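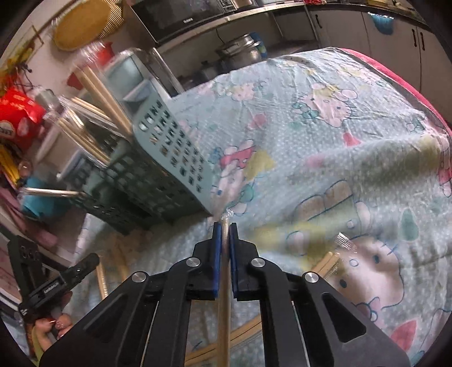 Page last changed: November

About us

Welcome, and thank you for coming to find out who we are. Janjua is a small company in Bravville, and what we do all day is show robots how to do ordinary jobs. We don't build the robots ourselves. Other people do that very well, and they come to us when they have a machine with good arms and good fingers and very little idea of what to do with them.

Most of our teaching is done by hand. One of our demonstrators takes hold of a gripper, much as you might pick up a pair of kitchen tongs, and does the job with it: picking up a chopstick, say, and putting it in a basket with the others. The gripper carries its own camera, so what gets recorded is the job as the fingers meet it, with all the small corrections a person makes without thinking. Chopsticks are a great favourite of ours, by the way. They are thin and light, they roll, and they like to lie across one another, and a robot that has only ever been shown tidy blocks will make a dreadful mess of them.

We began with 2 grippers and a borrowed kitchen, and we have stayed fond of kitchens ever since. A good deal of our work is still done in real homes, on real tables, among the microwaves and saucepans and bright tablecloths that people live with. We did try a plain white room for a while, very clean and very well lit, and the recordings were lovely to look at, but the robots that learned from them were puzzled by the first patterned cloth they met. So we went back to the kitchens, and we ask the households who work with us to leave things as they are.

Today there are 51 demonstrators on our books. Some came to us from catering, some from sewing and upholstery, and a fair number had simply been looking for work they could fit around the school run. Everybody starts in the same way, with a morning spent getting used to the weight of the gripper and learning to close it gently. After that it is practice, and a good deal of tea. Plenty of people find two-handed work awkward at first – the left hand always wants to help too early – but it does come, usually by the end of the first week.

Our second office, in Jarkholm, looks after remote control. There the demonstrator sits at a desk and steers an arm in another room, which suits the jobs where we need the robot's own reach and its own speed. It is slower going than working by hand, and rather more tiring on the eyes, so we keep the sessions short.

The collection we are proudest of is called Itaritz. It holds 1,926 demonstrations of everyday table work: sorting, laying out, packing away and picking up what has been dropped. Every one has been watched through from start to finish by a person. We had planned to stop at 1,000, but people kept suggesting new jobs, and we are not very good at saying no to a new job.

If you have a robot that needs teaching, or a kitchen you would be happy to lend us, or you think you might enjoy the work yourself, do please get in touch through the contact page. The Bravville office is the one to write to first, and visitors are welcome at either place if you let us know you're coming.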